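Workshop Tips for Chuck Gliders
Posted Mon 23 September by Žofie Kuruc

I have been building little balsa gliders at my bench for years now and I still get a silly grin every time one leaves my hand and just keeps going! These are the habits that have made mine fly better, in no special order.

Sort your balsa before you cut anything. Weigh each sheet on a kitchen scale and pencil the number in the corner. The light ones go to the tail, always, and the stiff ones become wings.

Sand the wing in long strokes, root to tip. I start at 100 grit to rough in the curve, then go to 600 once the shape is right. Wrap the paper around a flat block (a scrap of molding works great) and keep the front edge rounded. The back edge wants to be thin, but stop before it gets wavy. I have ruined plenty by going one pass too far.

Set the tips up on blocks while the dihedral joint dries. Matchboxes, dominoes, whatever you have two of. Slip wax paper under the joint or you'll be gluing your wing to the bench, and ask me how I know.

My favorite design is the Juseo, a stubby thing with a big fin that forgives almost any throw. The Destevance is prettier and goes farther, but it's fussy about the nose weight, so save it for your second or third build. 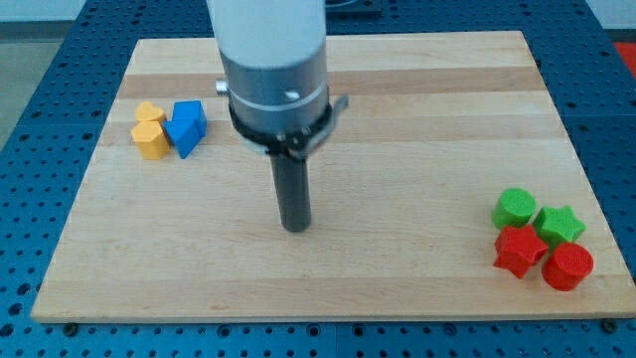

Wings warp when they dry on a surface that isn't flat, and a tiny twist will send a glider into a spiral every single time. Check your building board with a steel ruler on edge, lengthwise, crosswise and corner to corner, and look for light under it. Glued-up strips of pale wood, beech or maple or something like it, make a lovely building board, and the stripes are handy for lining up a fuselage by eye. Pin lightly into wood that hard, or better, use weights.

For the nose, add modeling clay in crumbs. Toss the glider gently over long grass, level, no heaving. If it swoops up and stalls, add a crumb. If it dives, take one off. Change one thing, throw it again, and write down what you did on the wing in soft pencil.

Calm evenings are the best, right before supper!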